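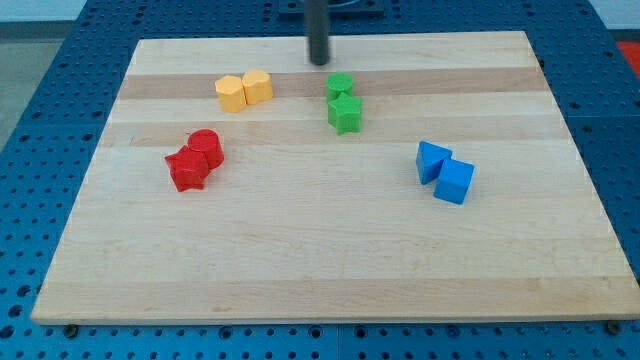

4.2 Tabletop pushing with the Cunley kit

We tested the Cunley kit as sold, with no changes to its controller. The rod was kept vertical throughout and moved the blocks only by pushing. Each instruction named two blocks by color and shape, and a run ended when they touched or after 37 seconds.

Figure 3. Toy blocks on the wooden board, grouped by color, with the rod above the back of the board.

Kombo and Matić gave 600 instructions over 5 sessions in September. Star blocks needed more corrective pushes than cubes, mainly when the rod met a point of the star.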